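Chapter 9
Grounding: Where Stray Current Goes

Electricity is always looking for a way back to its source, and it will take every path you give it. That one idea explains more about safe wiring than any rule you will memorize this year! Once you can picture the whole loop, the green wire in a cable stops being an extra and becomes the part you check first.

Let's start with a story. One Friday in August, Sarmīte Rebane was called to a bakery in Kakberg where the mixer gave people a tingle whenever they touched the bowl and the sink together. The mixer ran perfectly. The breaker had never tripped. A worn hot wire was resting against the metal case, and the ground connection in the outlet had come loose years before - so the case simply sat there at almost 120 volts, waiting for somebody to complete the loop.

With a good ground, the same fault would have lasted a blink. Current would have rushed from the case into the ground wire, back to the panel and through the breaker, which would have shut off the circuit.
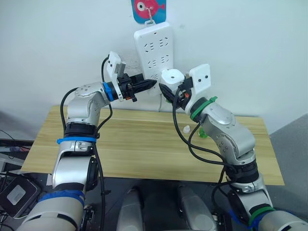

Figure 9.1 A power strip on a wall, with two robot arms reaching toward it.

How much current are we talking about? Try it with Ohm's law (you'll remember it from Chapter 2). If the ground path has very little resistance, a fault can pull 200 amps or more for a moment, and a breaker reacts to that very quickly. Now raise the resistance of the path to 35 ohms, say with a corroded clamp. The current drops below 4 amps, and an ordinary breaker will happily carry that all day long. Same fault, same voltage, and a completely different result!

In this chapter you will trace fault paths on paper, learn the difference between grounding and bonding (people mix these up constantly), and measure a ground path with a meter. Keep your notes from the panel lab handy - we will use the same diagram in Section 9.1.

Words to know: ground, neutral, bonding, fault current, impedance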